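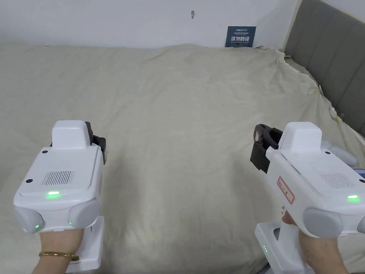

How do I get wrinkles out of a beige sheet once it's on the bed?

Posted by Pumau

I have a large bed and a plain beige sheet that covers the whole top. Every time I make the bed it looks wrinkled all over, even after I pull it by hand. I don't own a full-size ironing board and I don't want to iron something this big on the floor. Is there a way to smooth it while it's on the mattress? It's the spare room at my sister's place in Lockwood and she has guests coming in March.

Clive Greenwood

Fill a spray bottle with plain water and mist the sheet lightly, one half at a time. Start in the middle and push the fabric out to the sides with flat hands, then pull the edge down and tuck it under the mattress. Do the foot end first and the head end after. Leave it uncovered until it's fully dry – an hour or 2 with the window open is enough in my house. Don't put the comforter on while it's damp.

For next time, take the sheet out of the dryer while it's still slightly damp and put it straight on the bed. Most of my wrinkles came from leaving it in the basket overnight. Also check the size. If the sheet is too big for the mattress, you won't get it flat unless you tuck the extra in tight.

seltari_home

just put a blanket over it, no one looks at the sheet

Nandura

The spray works on cotton. Mine is linen and it still looks creased afterward, so I use a hand steamer on the top part where it shows and leave the rest. Check the care label first.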